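Workshop Diary, Bakulthorpe Shared Workshop
Entry for June 26, 2019
Entered by the member responsible for the two-arm bench

The bench was opened at the usual hour and the log from the previous session was read through before power was applied. Tibor Kun attended for the whole of the session. The purpose of the day was to continue with the small household task agreed upon in March, namely the handling of a plug-in liquid diffuser, its bottle and its refill by the two arms working together. No other work was booked against the bench.

The start-up checks were carried out in the order given in the bench notes. Both arms were brought to their rest position and each gripper was opened and closed. The left arm was a little slow to report its position on the first attempt and was restarted. It reported correctly on the second attempt and the matter was not pursued further, although it has been added to the list of faults to be watched. The control program is still the one we call Notis. The newer version, Viklow, has been loaded on the spare computer but has not yet been approved for use with the arms under power.

Before the main work, a short trial was held on approaching a small object from both sides. The approach speed was set well below the normal figure. It is the view of the undersigned that this trial should be retained at the head of every session, as it shows up any error in the shared origin of the two arms before anything more awkward is attempted. Mr. Kun would prefer that it be done only after the bench has been moved or an arm has been taken off. The question was left open.
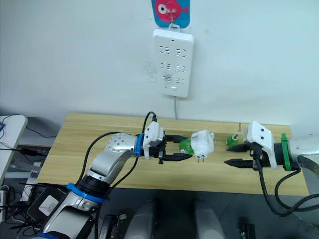 The shared origin had in fact drifted since the last entry. The table had been pulled forward for cleaning and pushed back again, and the marks pencilled on the underside to guide its return are now very faint. The calibration routine was run in full, using 116 points. It takes a good part of the morning and cannot be left unattended. The result was accepted by both of us and the values were saved under a new name so that the March values remain available for comparison.

While the routine was running, the state of the cabling was discussed. The runs between the control boxes and the arms were laid in haste when the bench was first set up and have never been properly dressed. They are long enough to allow full movement, but they tangle. It was agreed that lengths of fabric sleeve would be bought, and that nothing would be cut or re-terminated until the sleeve is in hand. A sum of 600 dollars remains in the bench account for the year. The sleeve will take a modest share of it and the remainder is to be held for a replacement gripper motor, should one be required.

Work on the main task resumed after lunch. The diffuser is an awkward object for our purposes. Its body is ribbed at the top, the prongs must be kept clear of the fingers, and the bottle is round and smooth. One arm is asked to hold the body from above while the other attends to the bottle. The closing force has been a matter of some debate. The controller accepts any value up to 3,000 in its own units, and the setting had been left at 1,000 by a previous user of the bench. Mr. Kun proposed raising it by small steps. I asked that each step be written down before it was tried, and this was done on the sheet kept beside the computer.

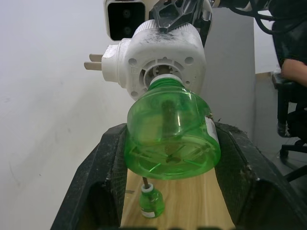 The written steps will be copied into the bench notes once they have been checked by a second reader. Until then the setting is to be returned to its former value at the end of each session, so that other members are not caught out by a grip firmer than they expect. A card to this effect has been placed on the computer.

A second matter concerns the finger pads. They collect dust, and it is my opinion that some of the slipping recorded in earlier entries may be put down to this and not to the program. The pads are to be wiped with a dry cloth at the start of each session and the wiping is to be initialled in the log. If the slipping persists, a softer pad will be considered. The firm of Albers, which supplied the present set, has been written to about alternatives and a reply is awaited.

Some time was also spent on the order of the steps. In the present program the two arms wait for one another at four places, and at one of these the wait serves no purpose that either of us could recall. Mr. Kun believes it was put in during the first trials, when the arms were driven from separate computers. It was left in for the day. I have asked him to remove it in a copy of the program and to test the copy with the arms unpowered.

I record my own view that progress remains slower than was hoped in March, but that the bench is in better order than it was then. The members who pay for its upkeep are entitled to a plain account, and I would sooner report a slow month than have to explain a bent wrist joint.

Matters carried forward: purchase of cable sleeve; renewal of the pencil marks beneath the table; the reply from Albers; the unneeded wait in the program; approval or otherwise of Viklow.

The arms were returned to rest, power was switched off at the bench and the key was signed back in.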